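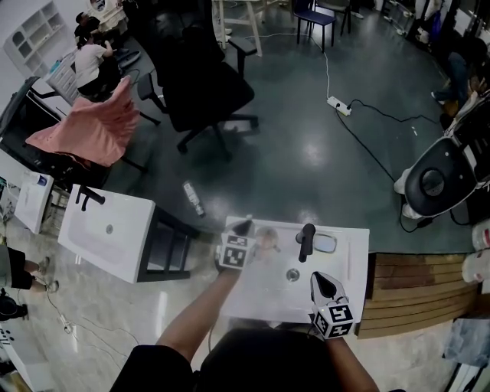
The Gratetti station is a bench cell for hand-held gripper work, set up in a shared workroom and used to record household tasks such as tidying a washbasin or clearing a small table. It was put together by Muchen Shen and Emese Balogh, and it takes its name from the Gratetti gripper pair, the two matched tools that an operator carries, one in each hand. People who have worked at it mostly just call it "the pair," which can be confusing when there is a second set in the room!

Each gripper has a cube fixed to it, printed with black-and-white square markers. The markers let the software work out where the tool is and which way it is turned, so a good deal of the upkeep comes down to keeping the cubes clean and firmly seated. A thumbprint across one square is usually harmless, but a cube that has shifted even slightly on its mount will spoil everything recorded after it, and the trouble may not show until the files are opened.

Setting up begins with the fingers. The operator opens and closes each gripper fully, feeling for grit or a sticky spot, and then holds the two tools out over the work surface and turns them slowly through the positions the task will need. (Anqi Hou, who wrote most of the setup notes, liked to do this twice, and the habit has stayed.) Next comes a short test recording of 60 seconds, checked before anything longer is attempted.
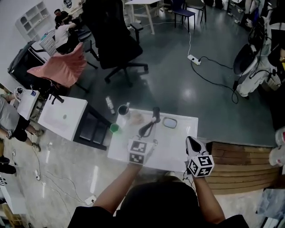

Small tabletop objects are laid out afresh between recordings, and a cable is the one that most often catches on a fingertip, so operators are asked to practice lifting it a few times first. Mirrors and other shiny things need a little patience too. A marker that shows up a second time as a reflection can muddle the tracking, and tilting the wrist is generally enough to cure it.

Fingers are treated as wearing parts and are changed every 800 recordings, or sooner if the tip has lost its shape. The old finger comes off first, the seat is wiped with a dry cloth, and the new one is pressed home before the screw is tightened. Overtightening was the cause of most early repairs, and the notes dated February 6, 2021 ask, rather kindly, that everyone use the short driver and two fingers only. After any change of finger or cube the pair is calibrated again from the beginning, however tempting it may be to skip ahead.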